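Ticket 147 - door cell, gripper stalls on lever handle
Opened by: Chia-jung Yip, Plidthorpe
Assigned: Selvaraj Khan

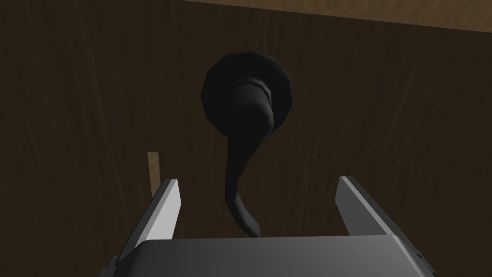 Which offset do we load after swapping the fingers?
The one in the Feredberg folder, August version. Reload it before the first approach, then rehome the gripper.

Log

08:35 Run stops on grasp, force limit. Same pose every time. Restarted controller, no change.

09:10 Checked finger width in config. Fine. Checked handle height. Also fine. Wrist angle is off by 7 degrees against the old file, no idea who changed it.

09:40 Put old wrist angle back in. Sim run ok, gets past the grasp. Real cell still stops, later this time, on the pull.

10:20 Peter Tichý on site. Left finger screw loose, 2 turns to tighten. Pads worn too, new set on order from Ghiță. Please dont run at full force till they're in.

11:05 Force limit down to 35 percent. Lever turns, door opens. Slips a bit at end of pull.

13:30 Slip is back after lunch. Wiped pads, better. Eduard wants the slower pull speed kept for now, fine by me.

Open:
- pads (Ghiță), chase delivery
- find out who edited the wrist angle. Kvido?
- copy config to the Tolotstead cell, same handel there
- retest at normal speed once pads are on

Status: waiting on parts. Leave ticket open. SK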